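The Dishwasher in Barkport

When my wife and I moved to Barkport, the apartment had everything except a dishwasher. We washed by hand for six weeks. Then we began to wash by hand in anger, and in April we went to the store.

The salesman showed us a Bakalis. It had 6 programs and a small blue light that shone on the floor when the machine was working. The price was 1,523, with delivery from Zusberg. My wife asked what the light was for. He said it was so that we would know. She thought about this and said we would take it.
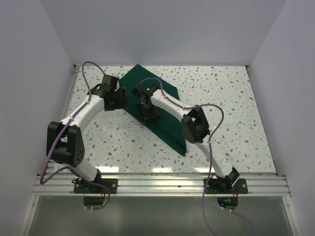 It came in the evening, when the soup was already on the stove. Two men carried it up the stairs, and one of them told us to run it empty the first time, at 50 degrees. We did this. We turned off the kitchen lamp and sat on the floor with our plates on our knees, watching the blue spot.

"It is very quiet," I said.

"My mother's was from Itedberg," said my wife. "You could hear it in the street. When it stopped, we all woke up."

The program was 90 minutes long. I had meant to read the manual, but I stayed where I was. She told me about that kitchen, and the yellow curtains, and how her father always put the knives in the wrong way up -- and how they were never moved, not even in the year after he left.

Then the light went out. It was dark, and for a moment we did not know where the door was.

"Now the plates," she said, and she held out her hand for mine.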